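Soup for the whole street: a chat with Solomiia Sydorenko

I've been eating Solomiia's beetroot soup since April, so it seemed about time I asked her how she makes it.
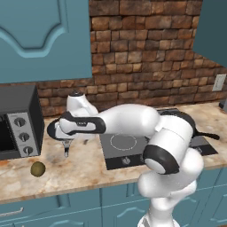

Starting small

Solomiia ran her first supper in her own flat above the Plona bakery, with borrowed bowls and one very large pot. "I cooked far too much," she told me, laughing. "I was carrying tubs of it down to the neighbours until midnight!"

These days the suppers happen at Usto, the old tea room on the corner, and last month she fed 121 people in one evening (I was one of them, and I had seconds). Liviu Pop does the bread and, as far as I could tell, most of the shouting.

The soup itself

I asked for the recipe and got a telling-off instead. "You want grams? I don't have grams. You roast the beetroot first, you keep the skins on, and you put the vinegar in at the end - a bit more than you think."

She was firmer about dill. It goes in off the heat, stalks and all, and she won't use dried. Liviu disagrees with her on this, loudly, and they were still at it when I put my coat on.

What next?

A second night, she hopes, and dumplings. "My grandmother made them with 17 pleats. I can do 11 on a good day."

The next supper is at Usto on October 17, 2019. Bring a tub.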